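Oct 5, 2024

Sourdough trial for the Wostport open day, batch 7. I mixed 405 g of the Larnel flour with the old starter and left the dough for seven hours at room temperature. It has risen less than in January, but the smell is good, a little like apples. 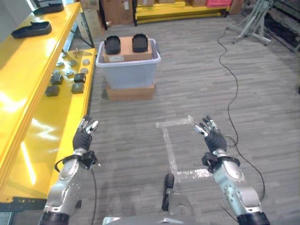
The Åberg flour drinks more water, so I must not compare the two by touch only. Next time I weigh also the water I add by hand.

- Shaped the dough after four folds. The surface tore once near the seam.
- Baked with lid, then without. Crust is dark enough for me, crumb still rather tight.

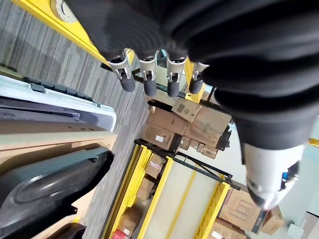
## To do

- Ask Plustwood for the price of rye.
- Feed the starter tonight and write down the hour.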